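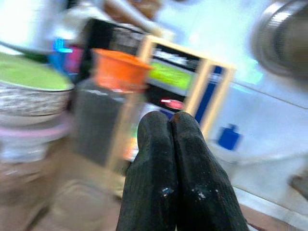
Gripper fingers closed, tips nearly touching, with the dishes and an orange cup behind them.

I have spent a good part of my working life around machines that pick things up, and most of what I know about keeping people safe near them was learned in buildings with yellow lines on the floor. You stayed on your side of the line, the machine stayed on its side, and there was a gate with a switch on it. I was fond of those gates. They were ugly and they stuck in humid weather, but everybody understood them, from the plant manager down to the kid who came in to fix the vending machine.

A kitchen has no yellow line. Somebody reaches over the counter for the salt, or sets down a bowl where there wasn't one a second ago, and the arm is expected to cope with all of it. I think that is a wonderful thing to be working on, I really do! But our written rules still talk as if the person and the robot had an appointment, and I would like to make a case for changing them.

The house rules we use at Jarkden run to 216 clauses. I counted them one evening in June with a cup of tea and a pencil, mostly out of stubbornness. The great majority deal with the arm itself, meaning its speed, its force, its brakes and its wiring, and they are good clauses written by careful people. Only 4 of them deal with the fingers, and one of those is about how to order new ones.

Now, the fingers are the part that touches the dishes, and in a home they are the part most likely to touch you. Ours are dark and finely ribbed, they scuff, and they pick up little white specks. The tips get a bit of a shine where they're worn. When is a covering too worn to use? When is it too dirty to go near a cup somebody will drink from? Ask three people in our building and you will get three cheerful, confident answers, none of them written down anywhere.

Encarnación Iglesias, who wrote a good many of the original clauses, disagrees with me, and she has been very patient about it. Her view is that a rule you can't measure is only a wish, and that "worn" can't be measured. I take the point. Still, we ask people to judge when a kitchen sponge has had its day, and we could at least give them a set of reference photographs and a place to sign. Stojan Omerović tried something like it at Keluvgate, with 5 photographs on a card hung beside the charger, and the crews used it.

My second request is about hands. I'd like a plain rule that says the arm slows down whenever a person is reaching into the same stretch of counter, whatever it happens to be doing, and that it stays slow until they've gone. Yes, the jobs will take longer. A bowl that arrives late is still a bowl, and I have waited longer than that for my own family to pass the potatoes.

The draft revision is open for comments through 8/22/19, and I hope people who cook and wash up for a living will send some in, along with the engineers. Write in whatever words you'd use at home. I'll be reading them all, and I would especially like to hear from anyone who thinks I'm wrong about the sponge.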